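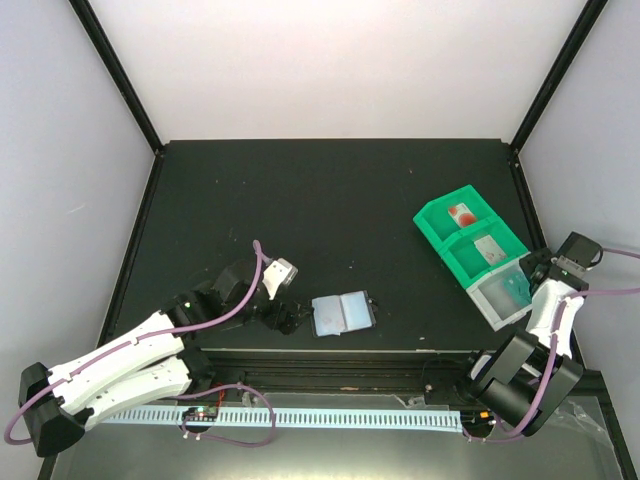

The Rurnham cell is a two-armed tabletop robot cell kept by the Rarnus workshop in Rurnham, where it is used for handling slides and small cards. It is best known among people who build such benches for the care that goes into keeping it running, and its maintenance log has been copied by several other workshops. The cell has pale walls on three sides, a very dark tabletop and an arm anchored at each front corner, with white links and black joint housings. A purple cable runs along each arm, and at the left it hangs in a low loop over the perforated strip fixed along the front of the table. Much of what follows concerns those cables, which take up more of the upkeep than any other part!

Layout

Work is set out in the space both grippers can reach. The usual set-up is a bright green compartment tray, placed at an angle on the right half of the table, and an open slide folder near the middle. The tray has no fixed mounting. Its position is taught afresh whenever it has been lifted out for cleaning, a job that a practised hand finishes before the kettle has boiled.

The dark top was a happy choice. Pale cards and slips stand out well against it, and the overhead camera finds their edges without extra lighting. The top does show every speck and scuff, so it is wiped with a barely damp cloth at the start of each shift and left to dry before the arms are powered.

Cable care

Each arm's cable has to follow the gripper through its full reach without pulling tight or dragging across the work. The slack is set by hand. The arm is moved slowly to its furthest point, the cable is eased through until it hangs freely, and the arm is then folded back to its base to check that the loop clears the tray. Drita Stan, who wrote the first version of the log, called this "walking the arm", and the name has stuck.

Cables are inspected every 500 running hours and replaced at 2000, whether or not they show wear. The left cable was once changed at 900 hours after an intermittent fault in the wrist joint, which was eventually traced to a connector that had worked itself partly out. Connectors are now pushed home and marked with a paint pen, so that any movement can be spotted at a glance.

Joints and grippers

The joint servos are checked for play with the power off, by rocking each link gently between finger and thumb. A joint that knocks is taken out as a whole unit and a spare fitted in its place. The replacement must be given its number before it goes in, a step that has caught out nearly everyone who has worked on the cell at least once.

Gripper fingers wear at the tip. A worn finger will still lift a stiff slide perfectly well but lets thin card slip, and the fault is easily mistaken for a problem with the camera. Fingers are changed as a pair.

Calibration

After any repair the arms are run through a routine called Fusitar, a set of 19 poses that ends with both grippers meeting over the centre of the table. It is a lovely thing to watch. If the tips fail to meet, the shoulder joint is checked first and the wrist last, an order worked out by the Laaksonen workshop on a similar pair of arms and adopted at Rurnham the following January.

The results are written in the log beside the running hours. The most recent revision of the log, dated 28 December 2025, adds a page on cleaning the front panel and a corrected drawing of the left shoulder.

See also

Cable management
Servo motor
Tabletop manipulator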